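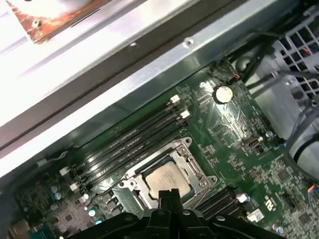

Wrist camera view. Gripper fingers over the lower edge of the processor, load plate raised.

Nako project gallery: processor handling in desktop PCs

Nako is a study of how well a robot arm can learn fine handling inside used desktop computers. The task shown on this page is the processor: reaching it in an open socket, closing two fingers on its edges and lifting it without touching the contacts underneath. Page put together by Macarena Cantero, Tuesday, June 7, 2022.

The method has two stages. An operator first drives the arm by hand through the whole task, and the joint positions and camera views are recorded together. A policy is then trained on those recordings and run on the same machine with no operator input. For the results given here we used 80 recorded runs for training and 40 test runs.

Two camera views go into the policy. The wrist view is the one that matters most at the socket, where the clearance between the fingers and the socket frame is small. In February we tried training on the fixed view alone, and the fingers often came down on the bracket. Adding the wrist view fixed most of those cases.

A lift counts as a success if the processor comes up level and stays in the fingers for 3 seconds. Of the 40 test runs, 13 failed. Most of the failures were slips at the start of the lift, with the fingers closed too high on the edge of the heat spreader. The rest were stopped by the force limit before the fingers had closed. 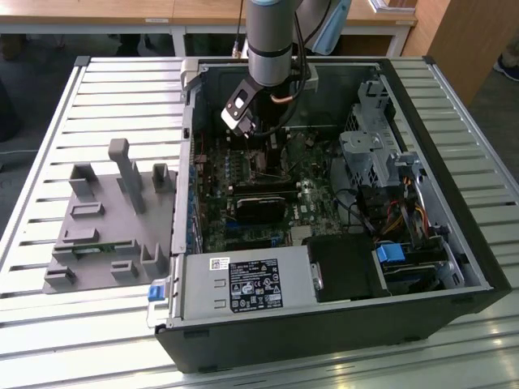 Fixed camera view. Tower on its side on the slatted table, arm reaching in from above, fixture plate to the left.

The position of the tower is not measured before a run. We shift and turn it slightly between recordings so that the policy has to find the socket from the pictures. Larger turns are not covered yet. Cables are left as they are in the case, and a run is stopped if the arm catches one.

Force readings were logged in all runs but are not used by the policy. The next set of recordings will include them as an input, mainly to see whether the slips can be caught early enough to close the fingers again lower down.

Other galleries: Adano (memory modules), Garrido (screws and brackets), Desby (cable connectors)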